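Dudov Stationery opens its Ellau repair counter in June

For immediate release

I'm very happy to say that our little shop in Ellau is getting a repair counter! From June, anyone can bring in a tired ring binder, a box file with a broken spring or a clipboard that won't grip any more, and we'll do our best to send it home in working order.

I started Dudov Stationery because I like paper and the things that hold it. Over the years people kept turning up at the till with something that had belonged to a parent or an old boss, asking if we could fix it. Mostly we said no, sorry, and sold them a new one, and I always felt a bit rotten about it. Last winter I kept a tally of those requests in the back of the order book and it came to 152. That settled it.

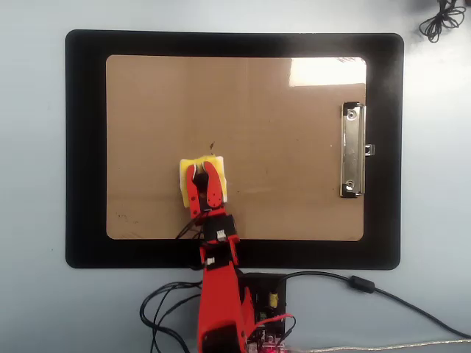
The counter will be at the Rizk Street end of the shop, where the greetings cards used to be (they've moved next to the wrapping paper, so please don't panic). We'll have 3 repair slots an hour in the mornings, and longer jobs can be left with us overnight. Most small fixes cost £7, parts included. If we can't mend it, you don't pay.

Parts have been the hard bit. Springs and rivets come in so many sizes, and half the old ones aren't made now. Luckily Brinis, the hardware wholesaler down by the canal, was clearing out a storeroom and let us have 300 assorted clips, hinges and lever arches for the price of the van hire. I spent two evenings sorting them into jam jars and loved every minute – my family less so.

We're also after your unwanted office bits. Old lever arch files, bulldog clips, hole punches, staplers with no manners, we'll take the lot. Drop them in the crate by the door. Anything we can use goes into the parts drawers and the card gets recycled.
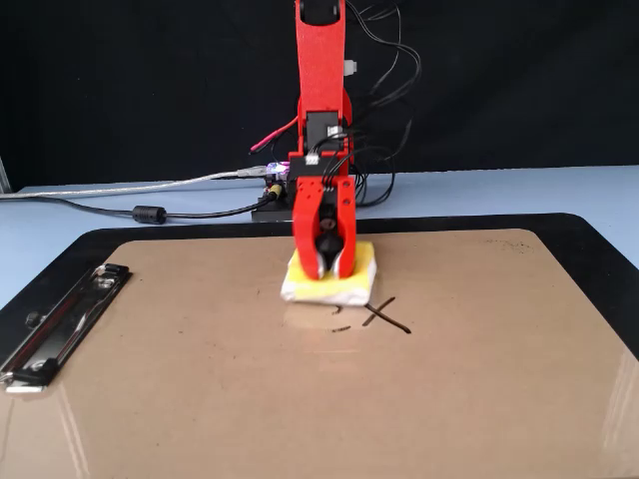
Red arm with its gripper pointing down, against a black backdrop.

On opening morning we'll be mending for free until noon, one item each, with tea and a plate of something from the bakery. Children are welcome and there'll be a table for making notebooks out of scrap paper. You don't need to book for that one, just come along and be ready to queue.

After that, slots can be booked at the till or by ringing the shop. We can't take fountain pens yet, I'm afraid, though I'm learning. Typewriters are a firm no.

Dudov Stationery is an independent shop in Ellau selling paper, pens, files and cards. Press enquiries to the shop, mornings are best.

Ends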